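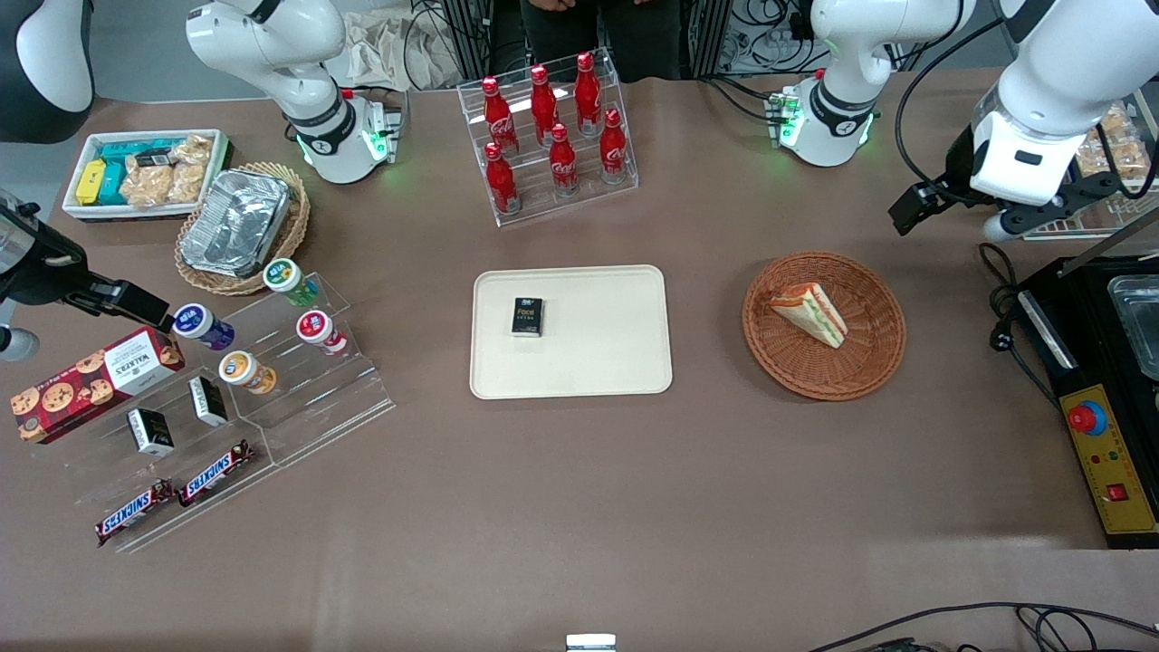
茶歇服务台台面陈列:饮料架、阶梯展示架、托盘与藤编篮

行政服务部关于茶歇服务台陈列调整的通报

为进一步规范公共茶歇区域的物品摆放,方便各部门同事及来访人员取用,行政服务部于十月完成了Dukau楼层茶歇服务台的陈列调整。本次调整由后勤主管Veerle Timmermans牵头,涉及饮料、罐装食品、盒装小食及三明治等品类。

调整后,瓶装饮料统一置于台面后方的透明分层架,现陈列红色瓶身的可口可乐六瓶,分上下两排,每排三瓶。小圆罐与小盒装物品使用透明阶梯式展示架,圆罐居上层,黑白小盒置于中层。台面中央设米白色圆角托盘一个,供取用时临时放置物品。三角三明治放入托盘旁的圆形藤编篮,不再与盒装食品混放。

据Satbridge园区服务台登记,上一季度茶歇区取用共计3,467人次,其中下午时段2,248人次。同事意见主要集中在高峰时段取用不便、同类物品分散两方面,此次陈列方案即据此拟定。展示架与饮料架由Juntunen统一供应,日常补货仍由Furkis承担,每日2次,补货时应按原有分区归位。

请各部门同事配合做好以下事项:取用饮料时先取下排,上排留作补充;罐装及盒装物品取出后如不需要,请放回原层;三明治应于当日食用,未取用部分由服务人员在下午7时统一清理;托盘内请勿长时间留置个人物品。

新陈列方案试行至本季度末。试行期间如有意见或建议,请以书面形式提交行政服务部,由Veerle Timmermans汇总后答复。Satbridge园区其余楼层的调整时间另行通知。

行政服务部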